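3.2 Putting away the measuring cups

Cups came last in each session, after the cutlery. Households in the Jillik set were asked to put them away as they would at home — no instructions on order. Of 45 households, 21 nested the cups fully. Three hung them on hooks. The rest mixed, often one or two left loose in teh drawer. Colour seems to help here, people talk about "the yellow one" and not its volume (see also Mohmand's notes, November). Nested sets take up little of the worktop, Fig. 4.

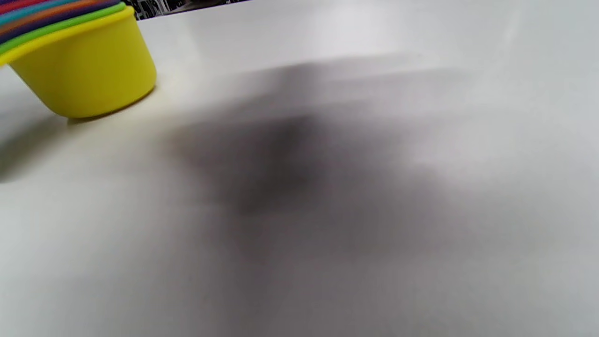
Figure 4. Nested measuring cups, yellow outermost, on a pale tabletop.

Handle direction was not coded.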